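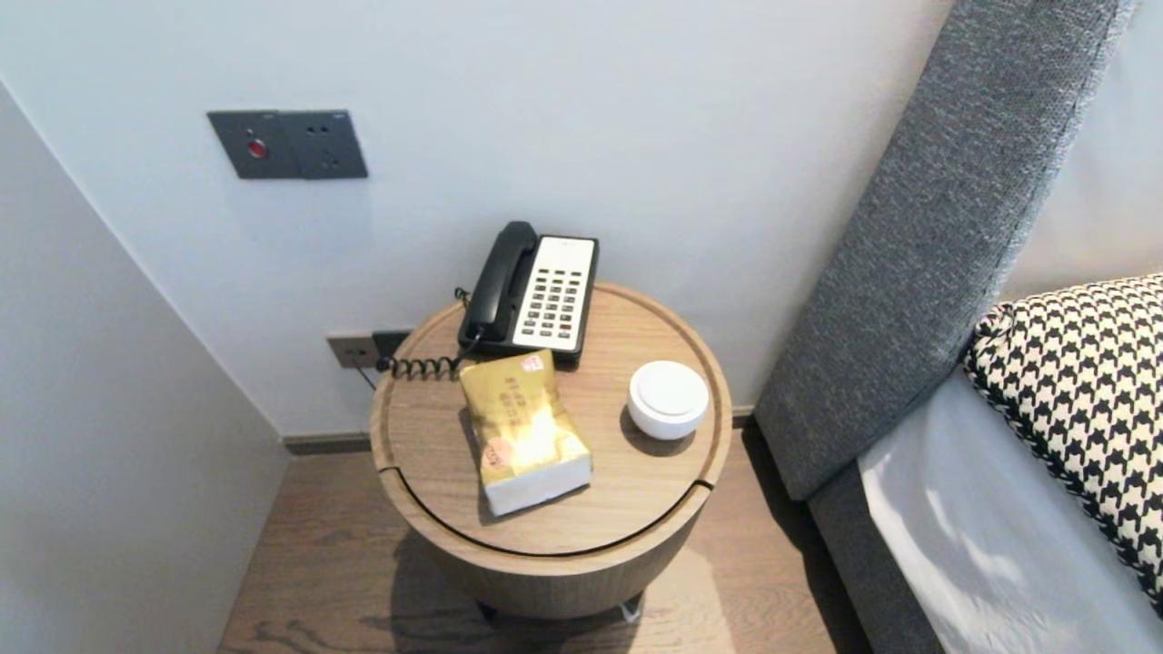
A reader wrote in last month to ask whether a housekeeping robot really needs a rulebook, given that the maker has already tested the thing and it stops when you stand in front of it. Fair question! I had the same one before I bought the Usus kit, and I've been living with the kit long enough now to have opinions.

Jun 23, 2023

So, for those who don't know it: Usus is a good practice kit from Plasen for small places that let a robot tidy guest rooms. You get a ring binder, a stack of wipe-clean cards, and a sheet of stickers I still haven't used. It isn't software and it doesn't plug into anything. I run a guesthouse in Ritunville with 10 rooms, we have one tidying robot on a lease from Adomaitis, and I needed something to keep the staff and the machine from working to two different sets of ideas.

The binder has 57 rules. I groaned too. But most of them are a line or two long, and they're sorted by where you are in the room (door, floor, bed, bedside, desk, bathroom), so you never have the whole lot in front of you at once. You pull the card for the bit you're setting up and put it back when you're done.

The bedside card is the one I'd buy the kit for. A bedside table is a horrible little job for a robot, and I didn't appreciate that until I had to write down what ours was allowed to do there. You've got a small round top, a bed hard up against one side, and then all the stuff people want within reach at night. Usus sorts objects into three groups: move, nudge and leave. Soft tissue packs are "move," so the robot can pick one up, wipe under it and set it back. A corded phone is "leave," full stop, and so is anything whose cord hangs over the rim of the table. Ours droops off the left side in those big springy loops, and the rule says the arm has to come in from the opposite side or not come in at all.

Well, the opposite side is the bed. Which brings me to my first complaint. The card assumes you can get at the table from the front and both sides, and in a real bedroom the table is in a corner with a headboard next to it. I wrote to Plasen and got a polite answer telling me to treat the front as the only way in and mark the back half of the top "hand clean." That works fine, and it's what we do now, but it ought to be printed on the card. Half the bedrooms in the world must look like that!

My favorite rule is the dullest one: if the robot can't tell what an object is, it leaves it alone and flags it. Think of a little round white gadget with a domed lid. Could be a speaker, could be an air freshener, and you'd handle those differently (one might slosh, one might start playing music at you). Before Usus, our setup let the robot have a go at anything under a certain size. Now it skips the object, a note pops up on the tablet, and a human deals with it on the next pass. We had a lot of notes in the first week. Once we'd gone through and named the standard things in each room, it quieted down a good deal.

There's also a good page on sockets and cables. No wet cloth within a hand's width of a wall plate, no reaching behind furniture, no pulling a cable straight to tidy it. You'd think that last one was obvious, but I'd asked for exactly that in our old instructions, in writing, because I like a neat cable. Out it went.

Now the privacy section. It's 7 short rules and they're strict: room empty of guests, door propped, a card on the handle, camera pictures kept only as long as it takes to clear the flags, and guest belongings never sorted or stacked by the machine. Guests can opt out without giving a reason. I'd been vague on all of this and I was a bit ashamed reading it. We added a line to the check-in form the same evening. A few guests tick the "no robot" box and that's that, their room gets done the old way.

Things I don't love. The binder rings are flimsy and the bathroom pages have already come loose once. The wipe-clean cards smear if you use the wrong pen, and the right pen isn't in the box. The index is poor: I looked up "lamp" and it sent me to the desk card, when the lamp rule I wanted was under bedside. And there's some shouting in capital letters in the emergency stop section that made one of my staff laugh, though I'll admit we all remember it.

Setup took longer than the leaflet promises. Plan on a full afternoon for your first room and a lot less for the others, provided they're furnished alike. Ours mostly are. The ones with odd furniture we left until last, and two of them are still only cleared for floors.

Would I buy it again? Yes. I'd give it 4 stars out of five, with the missing one for the index and that corner-table business. Please don't treat it as a replacement for your robot's own safety manual. It says so on page one, and it doesn't cover charging, lifting or repairs at all. Plasen tells me a revised set of cards is due in October, and owners can swap their old ones by mail if they pay the postage. I've put mine by the door already, apart from the bathroom pages, which are drying on the radiator.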